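I gave up buying new clothes in January and have kept it up since, mostly. The exceptions were socks and one pair of work shoes from Votetti that I needed in a hurry.

The rule I set was simple. If something rips, I fix it before I look at anything else. My mending is not good. I can sew on a button and close a straight seam, and a patch takes me most of an evening. Jeans are the hardest because the fabric is thick at the seams and I keep bending needles. I went through 2 packs before Sumeya Endale told me to buy the heavy ones meant for denim.

Money was part of it. I added up last year's receipts and got $473, and a good share of that went to things I wore once or twice. The rest was closet space. The apartment in Fumcombe has one closet, and it was full — I had shirts in there with the tags still on.
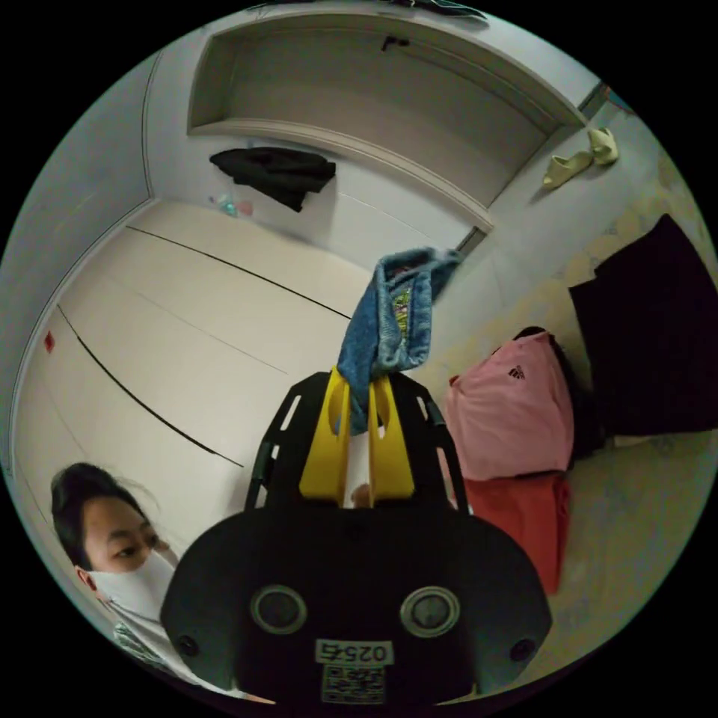
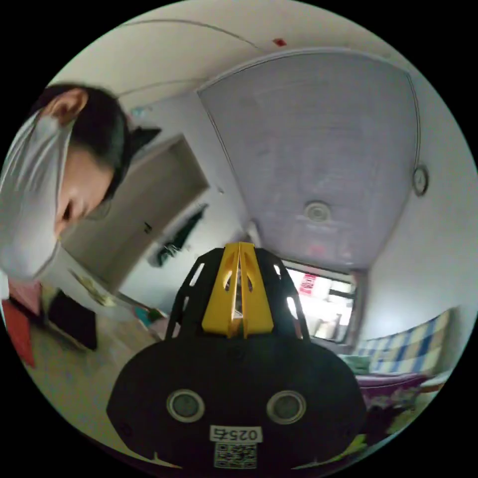
Erdal Soylu wrote to me after my last post to say that mending only makes sense if you like the clothes to begin with, and that he had spent a whole winter repairing pants he hated. He gave them away in the end and kept four pairs. I think he has a point. I have a brown jacket with a torn lining that I've been putting off, and I don't think I'd miss it.

Next on the pile is a wool sweater with a hole at the elbow. I have never darned anything, so that one may take a while.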